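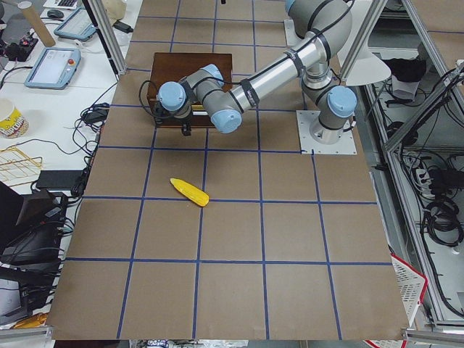 Figure 3. Worktable surface divided into squares with dark blue tape over brown paper.

4.2 Tape as an informal boundary

The written rules at Medina run to three pages and were, at the time of fieldwork, stapled to the inside of a cupboard door. They assign benches by the month, forbid glue after 6 p.m., and define a "personal area" as "the area a member is using," a sentence that has probably caused more arguments than it settled. Most of what we would call property at the site was governed by tape.

Earlier writing on shared workplaces tends to treat marks of this kind as claims. A person tapes off a corner, and the corner is hers until somebody stronger or more senior peels it up. Our interviews support this only in part. Members did read tape as a claim when it was fresh. After a few weeks they read it as furniture. Oriana Olivares, who had rented a bench for bookbinding since the building opened, had spent most of a year setting her paste pots down to the left of a strip of masking tape. Asked whose tape it was, she said she had assumed it was the landlord's. The landlord had assumed it was hers.

Color mattered more than we expected and more than the members would admit. Masking tape was taken as temporary, whatever its age. Colored tape was taken as official, whoever had put it down. Uriel Montecinos told us he had once extended his own storage area by the width of a toolbox using a roll of yellow tape bought on the way to work, and that two neighbors thanked him for finally sorting things out. He has asked us to say that he later gave the space back. We were unable to confirm this.

5 comments

Grids are a special case. A single line says "mine" and leaves the reader to work out which side is meant. A grid says that somebody has a system, and people are slow to interfere with a system they do not understand. In the complaint log, which holds 1203 entries, disputes over single lines are common enough to have their own abbreviation (LN, for "line," or according to one former manager, "Lord, no"). Disputes over a gridded surface are nearly absent. Members crossed single lines with elbows, coffee and in one case a bicycle, but they walked the long way past a grid.

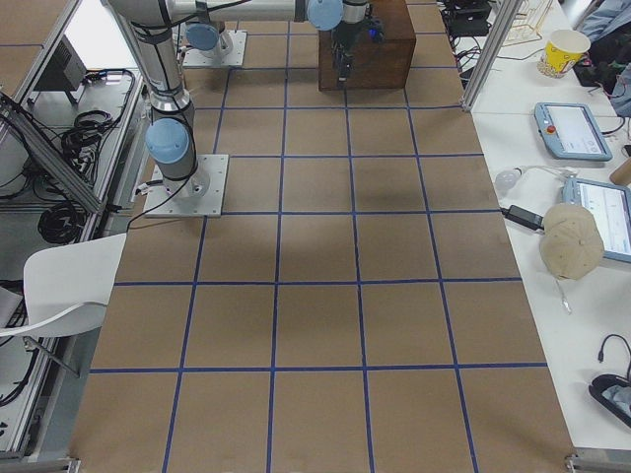
Part of this deference is plain caution. A square on a grid might stand for a measurement, and nobody wants to be the person who put a sandwich on a measurement. But caution does not explain why the effect lasted. Baltasar Aravena had laid out a grid on his own cutting bench to square up canvas, finished the job in August, and left the tape where it was. For months afterward other members kept their things off the bench and apologized when they brushed against it. Aravena, who had grown used to having the only clear surface in the building, saw no reason to correct them.

We should note a limit here. The log records only those complaints that somebody bothered to write down, and the pen beside it was missing for much of the spring. Santino Espinoza's long quarrel with the Flultow tenants over the drying rack, known to everyone we interviewed, takes up a single entry, which reads in full: "Rack again."

400 shares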